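How to Wax and Polish a Tired Old Table Top

Posted 16 May 2019

I've been fixing up secondhand furniture for 11 years now and I still get more questions about waxing than anything else. People are scared of it! I was too. My first try was a nightstand from a yard sale, and I put the stuff on like cream cheese, then wondered why it stayed sticky for a month. So let me save you the nightstand.

This is for bare or already waxed wood. If your table has a thick shiny varnish on it, wax will sit on top and do very little, so strip it first or leave it alone. Not sure which you have? Put a drop of water somewhere out of the way. If it soaks in and leaves a dark spot, you're good to go.

What you need

A tin of soft paste wax. I use Pata for most things and Cloreo when I want a bit of color.
Old cotton T-shirts, cut into squares (no printed parts, they scratch).
Very fine steel wool.
Mineral spirits.
A clean shoe brush, if you have one.

Getting the old gunk off

Open a window, put on gloves and wet a square of T-shirt with mineral spirits. Rub a small patch at a time, going with the grain, and switch to a clean square as soon as the first one turns brown. It's a bit gross and also very satisfying. My friend Soudabeh Ranjbar likes to use a plastic scraper on the worst patches, and I've come around to that, as long as you keep it flat.

Let everything dry overnight. I know, you want to keep going. Go have dinner. And please lay those used rags out flat outside to dry, don't ball them up in the trash.
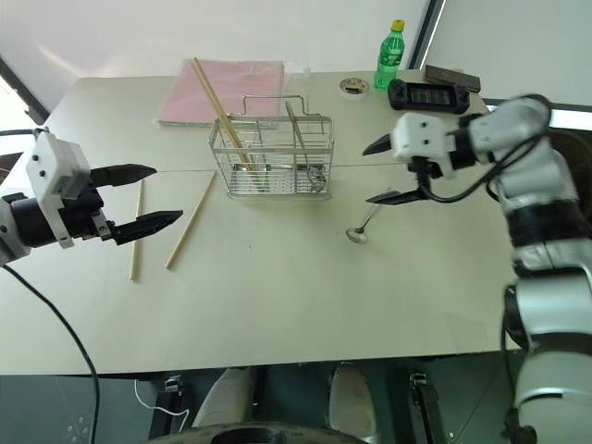
Next morning, go over the top very lightly with dry steel wool, again with the grain. You only want to knock down the fuzzy bits, so hardly press at all. Vacuum up the dust and then wipe with a dry cloth.

Putting the wax on

Scoop a lump the size of a walnut into the middle of a cloth and fold the cloth around it. As you rub, the wax warms up and comes through the weave in a nice thin layer. Small circles first, then long strokes from end to end. If you can see streaks of wax sitting there, it's too much, so wipe some back off.

Leave it 60 minutes (longer if your garage is cold, mine always is). Then buff with a clean cloth until your hand glides. Two thin coats beat one thick one every time, and I leave a night between them.

If it goes cloudy

Too much wax, nearly always. Rub it down with a barely damp cloth of mineral spirits, let it dry and buff again. For the corners and any carved edges, the shoe brush gets in where a cloth won't.

Keep hot mugs off it for the first week or so. After that I just dust mine, and give it a fresh thin coat every May when I've got the windows open anyway.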